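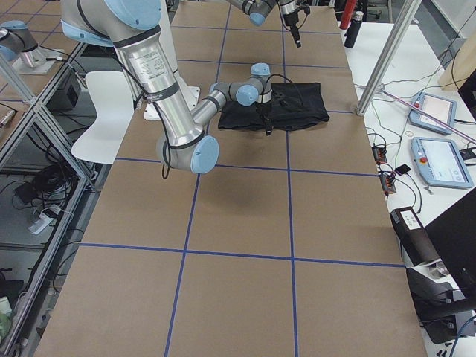 Brown kraft paper on the tabletop, marked off with blue tape.

A First Year of Coiled Basketry: Notes on Materials, Stitches and Repairs

Posted 2018-06-23 in Fiber and Basketry

Readers of this blog will be aware that its subject has for a long time been weaving on small frames. In November I set the frames aside and took up coiled basketry, a craft I had admired for many years without attempting. The present entry records what I have learned, for the benefit of those who are considering the same step and for those who wrote to ask why the weaving entries had stopped.

Coiled basketry is among the oldest of the hand crafts and is found on nearly every inhabited continent. A bundle of grass, reed, pine needles or cord forms the core. The core is wound in a spiral, and each row is sewn to the one beneath it with a needle and a flexible binding. There is no loom, no mold and very little equipment. A beginner requires a blunt tapestry needle, a pair of sharp scissors, a short length of tubing to serve as a gauge, and the core and binding materials themselves.

My own instruction came from Ottavio Mancuso, who teaches an evening course in Rundcombe. The course is limited in size and the waiting list is long. Applicants are asked to bring a sample of handwork of any kind, and knitting or mending is considered acceptable. I brought a woven strap, which was examined on both sides and returned to me without comment.

Materials

The course begins with raffia over a cotton cord core. Raffia is forgiving. It may be dampened and flattened between the fingers, and a poor stitch can be removed without damage to the strand. After the first small mat has been completed, students may proceed to sweetgrass, to rush, or to long pine needles. I chose pine needles, in part for the scent.

Pine needles must be clean and dry before they are stored. Those gathered green will shrink as they dry, and the stitches that held them will become slack. I lost my first lidded basket in this manner. The needles should be washed in warm water with a small amount of dish soap, rinsed, and laid out on newspaper away from direct sun. Before sewing they are soaked until they bend without cracking, then wrapped in a damp towel. The brown caps may be left in place for decoration or twisted off. I remove mine.

For binding, I have used raffia, waxed linen thread and artificial sinew. Waxed linen has given the most even result. A spool of 336 yards was sufficient for everything made since the winter, including the pieces that were later taken apart. Artificial sinew is very strong, but it can be split too finely by an impatient hand, and it will then cut through the core.

Stitches

Three stitches were taught in the first term. The plain stitch passes over the new row and through the top of the row beneath. The split stitch passes through the stitch of the previous row and produces the curved spokes that most people associate with pine needle work. The wheat stitch adds a second, backward pass, and requires nearly twice the thread.

Beginners are advised to remain with the plain stitch until the spacing is regular. Mr. Mancuso does not permit students to use the wheat stitch before they have completed a round base that lies flat on the desk. My own first base would not lie flat. The rows had been pulled too tightly and the center rose into a dome. It was suggested that I call it a bowl and continue, and it now holds buttons.

As the base widens, the distance between stitches increases, and additional stitches must be inserted. I kept a written record for one piece only, a shallow tray, which came to 91 stitches in its final row. The record was of limited use, as the next tray had a thicker core and followed its own course. I have since given up the notebook and add a stitch wherever the gap is wider than my thumbnail.

Shaping

The sides of a coiled basket are formed by the placement of each row on the last. A row laid directly on top produces a straight wall. A row laid slightly outward produces a flare, and a row laid slightly inward begins to close the form. The change should be made gradually. A sudden change of angle leaves a visible step, and the basket will not sit well in the hand.

Ending a basket proved more difficult than beginning one. The core must be tapered over the last few inches so that the rim finishes level. Tullio Ferraro, who was seated beside me for most of the spring term, tapers his cores by removing one needle at every second stitch. I have adopted the practice. His oval bread basket, made for his sister's household in Sala, remains the finest piece completed in our group.

Repairs

Several readers have asked whether an old coiled basket can be repaired at home. Where a binding strand has broken and the core is sound, a new strand may be run in alongside the old stitches and the loose ends buried in the coil. Where the core itself has become brittle, the owner should leave the basket as it is and keep it from dry heat. A basket that is old, or whose maker and community are known, should not be altered by an amateur in any circumstances. Such pieces belong first to the tradition that produced them, and the advice of a conservator should be sought.

Commercial finishes were discussed at length during the course. Shellac and beeswax both have their supporters. I have applied thinned shellac to two trays and left the remainder bare. The bare pieces have kept their scent and the finished ones have not.

Supplies and Further Study

I order linen thread and needles from Astska, a small supplier whose spring list now includes dyed raffia in muted colors. The rust and the dark green are good. The yellow left a stain on my fingers that lasted through the following day, and I would recommend gloves.

A regional display of baskets is held each summer at Drosalach. Visitors may handle the pieces on the front tables, and the makers are generally willing to answer questions about technique. I intend to submit the shallow tray. Entries must be labeled with the fiber used, the binding used and the name of the maker, and must be collected by the maker on the closing afternoon.

The next entry will concern lids, on which I have so far made three attempts.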